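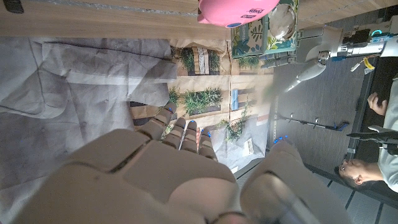 Finger zeroing ought to come before the camera is fitted, one reader of last year's handout wrote, as a bracket that is already tight gets knocked every time the hand is turned over on the stand. The point is accepted and sections 2 and 3 have changed places.

Handout 5: Setting up and looking after the Karkel cell

Read with the Palix hand manual, chapters on homing and on cable routing. Torque values are in the manual and are not repeated.

1. Terms

Hand: the four fingers, the thumb and the palm shell, up to the wrist flange.
Wrist camera: the small camera on the bracket behind the hand, looking along the fingers.
Working area: the part of the table both arms can reach without either elbow passing its soft limit.
Zero: the stored joint reading with the finger held straight in the setting jig.

2. Zeroing the fingers

Power the arm down and leave the hand powered. Fit the jig to the palm shell. Work from the outer finger towards the thumb. For each joint:

Press the finger against the jig by hand, lightly.
Read the raw encoder value.
Release, press again and take a second reading.
If the readings differ by more than 2 counts, look for play at the joint pin before going further.
Store the mean.

Readings should fall close to those on the sheet kept with the hand. The middle joint of the outer finger was stored at 3,131 counts in January, and a new value well away from that points to a slipped magnet. Do not store a value taken from a slipped magnet. Re-bond it, leave it overnight and begin the finger again.

The thumb base turns on a different axis from the fingers and needs the second face of the jig. Students often use the first face for both. The hand will then home without an error, and the thumb will meet the fingertips off centre.

3. Fitting the wrist camera

Set the bracket at 45 degrees on its scale and nip up the screws. Bring up the live view. All four fingertips must be in view with the hand open, and some part of the thumb must stay in view as it closes. A palm that fills a large share of the picture is normal for this bracket. Tighten the screws in turn, a little at a time, checking that the view has not moved.

The picture may be turned relative to the room. Leave it so. The rotation is dealt with in the calibration file, and turning the bracket to make the view upright will spoil the hand-eye transform worked out in handout 4.

4. Cables

Run the hand cable through the forearm clips, with a free loop at the wrist. Take the wrist through its full range by hand and watch the loop. It should neither pull straight nor reach the fingers. Bundles on exposed mechanisms need a tie on both sides of each joint, clear of the moving part.

5. The approach test

Lay the printed sheet on the table and place a light carton on it. A tissue box does well: it is soft enough to give under a fingertip, and a printed pattern gives the camera plenty of corners to find. Run the Kotian script "approach_slow" with the speed override at its lowest setting and one hand on the stop button. 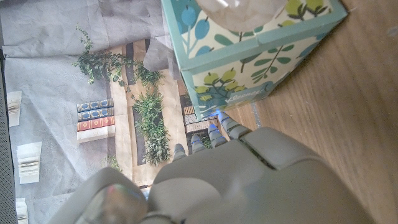 The script brings the open hand towards the near corner of the box and halts short of contact. Measure the gap from the nearest fingertip to the card with feeler gauges. Repeat for 5 approaches without moving the box, and enter each gap in the cell log. A gap that grows or shrinks steadily from run to run suggests a loose flange. Scatter with no trend is more often a finger joint, in which case return to section 2.

Creases in the sheet are harmless to this test. They do matter to the flat-target test in handout 6, for which the rigid board is used.

6. Routine care

Before each session: wipe the fingertips and the camera window with a dry cloth; check the bracket screws with a finger and thumb, no tool; home the hand twice and compare.

Monthly: inspect the seams between the shell plates for grit. Open the palm shell only if the Drastinow logger shows motor current rising at the same load. The shell screws go into plastic and will strip if driven by a powered tool.

7. To hand in

The zero sheet, with both readings for every joint.
The gap readings from section 5, plotted against run number.
A short note on any joint that was set again, stating the fault found.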